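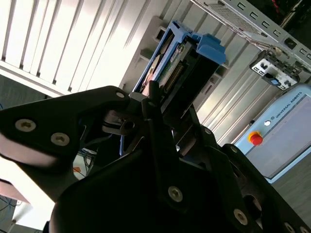 About Us

Vörös Driving Tours arranges small-group trips built around time at the wheel on a closed circuit. We plan the track days, book the hotels and restaurants, move everyone and their luggage between them, and send a host along from arrival to departure.

The company was started by Attila Somogyi and Irén Kun. Attila had worked as a circuit instructor. Irén ran the travel desk at a shipping company and was used to getting large numbers of people to inconvenient places on time. Their first trip was a long weekend at the Gendcombe circuit for seven guests, most of them friends of former students. Five of those guests signed up again the following August, and the trip has been on our calendar every year.

What We Run

Most of our trips last four to six nights. A typical program has two days on track, one day of road driving, and the rest left open for sightseeing, spa visits, or nothing at all. Guests start in a closed-roof sports car with an instructor beside them. Those who are comfortable move up to a single-seater on the second day. The single-seaters have 450 horsepower, and there is a height limit of 205 centimeters for the cockpit. If you are close to it, please tell us when you book so that we can arrange a seat fitting.

Partners and friends who don't want to drive are welcome. They pay a lower rate and have their own program during track hours. At Gendcombe this includes a boat trip and lunch at the harbor. At Mistthorpe it is usually a walk through the old town with a local guide.

Our Bases

The main office is in Gidstead, above the workshop where our road cars are kept between trips. Bookings, visas, and transfers are all handled there. We also keep a small office at Mistthorpe, which is open during the driving season only.
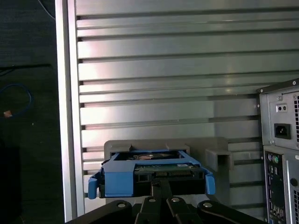
A 3.5-inch hard drive in its blue caddy.

Our People

Attila Somogyi, co-founder. Attila plans the track sessions and leads the morning briefings.

Irén Kun, co-founder. Irén handles hotel contracts and private group bookings.

Zofia Gajewski, head of guest services. Zofia is the person you will speak to most before you travel. She also hosts the Mistthorpe trips.

Géza Mészáros, chief instructor. Géza assigns an instructor to each guest and decides who moves up to the single-seaters. His decision on the day is final.

Thoa Đỗ, travel planner. Thoa books flights and ground transfers and puts together the program for guests who are not driving.

Group Size and Private Trips

Scheduled trips are limited to 12 guests, drivers and non-drivers together. Companies and clubs can reserve a private trip for up to 100 people, but we need at least six months' notice for anything that large. Private groups can choose their own hotel from our list or ask us to look at another one.

Drivers must be 21 or older and hold a full license. No racing license or previous track experience is needed. Helmets, suits, and gloves are provided in all standard sizes. Please bring your own thin-soled shoes.

Contact

The Gidstead office is open Monday through Friday, 9 a.m. to 5 p.m. Guests who are already traveling with us can reach their host at any hour on the number printed on the luggage tag.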